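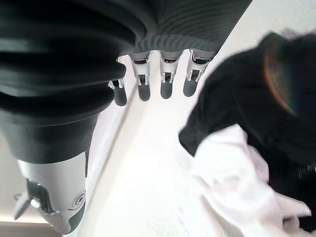 6/10/23

Quick one before I go out. Slept badly again. Woke up at some stupid hour, birds not even going yet, and lay there thinking about the form for the water company. Who thinks about the water company in the dark. Got up, drank milk standing at the sink, went back, lay there some more.

So. Sleep. I said in January I'd write it down every time and of course I didn't, there's a gap as wide as a barn from then until spring. Started again last month. What I've got so far, no order:

Bad nights come after late dinners. Bad nights also come after early dinners if I then eat toast. Wine is fine going in and terrible coming out. Reading helps if the book is dull enough – the Salinas guidebook is very good for this, I've been on the same chapter about lettuce for weeks. Phone in the kitchen works but then I don't hear the alarm. Bought an old clock with bells on top. Ticks like a person tapping a pencil. It lives in the sock drawer now and I can still hear it.

Tried the tea, Sokalico, the one in the purple box. Tastes like a hedge. Slept seven hours the first time and thought that was it, cured, told everyone at work. Second night nothing. Third night up for the bathroom over and over. Box is at the back of the cupboard.

Also the app. Plistora. It gives you a score in teh morning, out of 100, and a little moon that smiles or doesn't. Got a 28 on what I thought was a pretty decent night and then felt tired all day because of it. Deleted it at lunch. Put it back at dinner. Deleted it again. It still sends me emails.
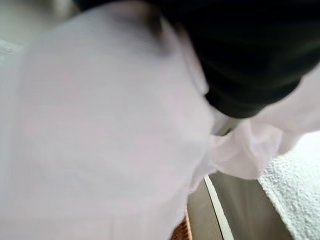

A reader who has had the same trouble for years wrote in under my last entry to say stop going to bed so early. Stay up till you can't stand it, they said, get up at the same time no matter what, and don't lie there "practicing being awake." I've been chewing on that phrase all day. Practicing being awake is exactly it. I'm very good at it by now, could go pro.

They also said no naps. This is the hard one. I had one today after lunch, only meant to be 15 minutes, woke up with the light moved all the way across the wall and my shoe still on. Felt wonderful for a bit, then like wet sand. Paying for it tonight I bet.

The thing is I used to be a great sleeper. Slept on buses, slept in the back of the car on the whole drive to Nillholm when we were kids, missed the bridge every single time and cried about it after. Slept through the neighbor's chimney coming down. Mom used to check I was breathing. When did that stop? I don't think there was a day. I think it was after the move, the room faces the street and the truck for the bakery comes early, leaves the engine going while they carry the trays in. Can't be mad at a bakery. I am a bit mad at the bakery.

Looked at curtains. The heavy lined kind. Price for the good ones with the rail and somebody to put them up – 403. For curtains! Measured the window anyway and lost the paper I wrote it on. Will measure again.

Earplugs definately help with the truck but then I hear my own heart and start wondering about that.

Plan, starting tonight, writing it here so I can't wriggle. Up late, midnight at least. Up at seven whatever happens, even after a rotten night. No nap. No toast. Phone in kitchen, clock out of the sock drawer and on the dresser by the door, where I have to get up to shut it off. If I'm awake more than a little while then get up and sit in the other room with the lettuce chapter till I'm sleepy.
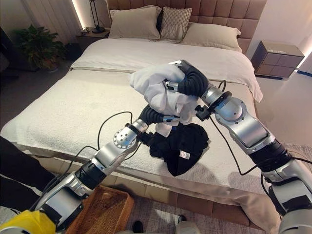 Big bed, brown basket, not much light.

Have to run, the pharmacy closes and I want the foam earplugs and not the wax ones again, wax ones got in my hair. Also milk. Also call about the water form, which I could have done this morning in all that free time.

Will write down tomorrow how it went, good or bad. Probably bad. The email from the moon just came in, it says it misses me.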